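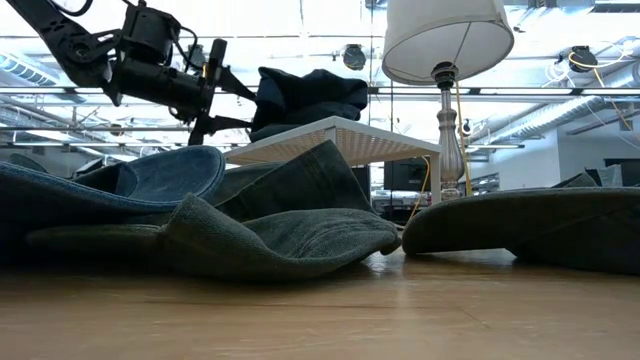

Stirkcombe Laundry and Soft Things Set
README

Welcome, and thank you for reading this before opening the folders! Stirkcombe is a collection of pictures and notes of ordinary household cloth lying about the way it does in real homes: towels dropped on a table, trousers half folded, a cap left on top of the heap. I started it at Skusholm because every collection of clothing I could find showed garments laid flat and smoothed out, as if ready for a shop window, and the chair in my bedroom has never once looked like that.

Version note

This is the second release, dated 29/10/2013. The first one went out in July with a muddled folder layout, and I'm sorry to everyone who had to untangle it. If you still have the July copy, please throw it away and start over from this one. The labels changed too, so the two will not merge cleanly (I tried for most of an afternoon).

What is in it

There are 422 arrangements, drawn from a wardrobe of 123 pieces. By "arrangement" I mean one particular way the cloth was lying before anybody touched it again. Some arrangements have a single piece in them and some have a proper pile. The pieces are sorted into 10 families:

towels
denim
knitwear
shirts and blouses
trousers other than denim
bed linen
kitchen cloths
hats and caps
socks and small things
unsorted

The last family is bigger than I would like. It holds the plain cloths whose use I couldn't settle on, mostly the dark ones, which look very much alike once they are scrunched up. Navy and olive are the worst for this — a navy heap on a white table is easy enough to find, but saying what it would be if you shook it out is another matter. Where I wasn't sure I wrote "cloth" and left it there, and I would rather you did the same if you send in corrections.

How the pieces were put down

Everything was placed by hand and left as it fell. We used a wooden surface for most of it and a small white table for the rest, with a lamp and other bits of furniture left standing where they were. Terry towels hold their peaks for a long time, so those could be left while we went for coffee. Thin cotton settles and slides, and it had to be photographed fairly promptly. Denim does whatever it likes.

Pieces are allowed to overlap. If one piece covers another so well that only an edge shows, the hidden one is still listed in the notes, with the word "under" beside it.

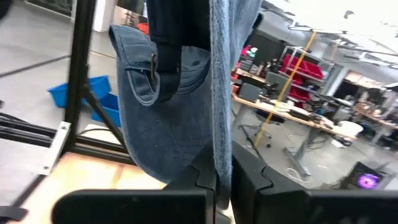

Hats and caps deserve a paragraph to themselves, being the family I get the most letters about. A cap is partly stiff and partly soft, and it changes its outline completely depending on where you hold it. Held up by one edge, the panels drop and the adjustment strap swings out into a loop of its own. For that reason caps have extra labels that no other family has: panel, brim, inner band, strap and buckle. Please label the buckle even when it is tiny. Faded denim caps are filed under hats and caps, with "denim" as the second word, so don't go hunting for them among the jeans.

Wear and fraying

I have kept the worn pieces in on purpose. Frayed edges, pale specks, pulled loops and faded patches all go in the notes under "wear", in whatever words come naturally. There is a scale from the first release that ran from 0 to 20 and I have dropped it, as the two of us doing the labeling could never agree on anything in the middle.

File layout

Each arrangement has its own folder with the pictures inside and a plain text file called notes. The first line gives the family, the second gives the color in everyday words (grayish green, dark navy, light blue), and after that you'll find whatever we thought worth saying. A few notes ramble. Those are mine.

Known problems

The olive and gray-green pieces were mixed up in a handful of folders and I may not have caught them all. Bed linen is thin on the ground, with hardly any fitted sheets, because I can't fold one and kept putting it off. The sock labels don't say left or right — please stop asking!

Thanks

Jhonatan Chambi did half of the labeling and all of the washing. Olumex lent us shelves, and Phelan passed along a very generous bag of old towels, several of which have since gone home with me.

Corrections are welcome at any time. Put the folder name in the first line of your message, and give me a week or two to answer.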